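Do you need a carrot that steadies the cup? 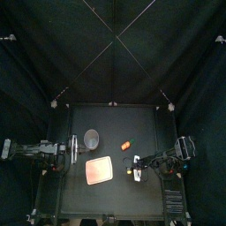

The Monda snack set has been turning up in every kitchen newsletter since February, so I gave in and bought one. For $31 you get a tray, a clear plastic cup and a little orange carrot that is supposed to stop the cup from sliding when a child grabs at it. Neltov, who make the thing, promise "calmer snack times." I have two children and I'd like to see the testing.

The tray is fine. It's flat, it wipes down, and it fits in the dishwasher if you take out the big plates first. The cup is a plastic cup. My kids used the carrot as a carrot, meaning they fed it to a stuffed rabbit, and by 9 the next morning it was under the couch.

A reader in Nirthorpe wrote to say hers has lasted 40 washes without fading – good to know, though I'm not sure fading was anyone's main worry. She also likes the Inga version, which drops the carrot and costs less. I haven't tried it yet.

If you already own a tray and a cup, I'd hold off. If somebody gives you the set, use the tray and keep the carrot for the toy kitchen.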